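Flekero Releases Simulated Wrist-View Demonstrations for Gripper Training

Flekero has released Hetside, a set of simulated manipulation demonstrations for training robot control policies. The first version contains 200 task variations, each recorded from a camera near the gripper. Gripper commands and joint positions are stored alongside every rendered view.

Operators drive the simulated arm by hand controller. Sessions are limited to 20 minutes, and an attempt is kept only after a second operator has replayed it.
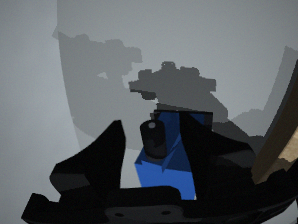 Lighting direction and object placement are changed between attempts. Shadow rendering stays on throughout — earlier sets produced without it gave weaker results when policies were moved to physical arms.

"We keep the slow attempts and the corrected ones," said Zorica Tomić, data lead at Flekero. "A policy trained only on clean runs has little to go on after a missed grasp."

Hetside is available to research groups on request. A second version, covering 5 additional gripper models, is planned for July.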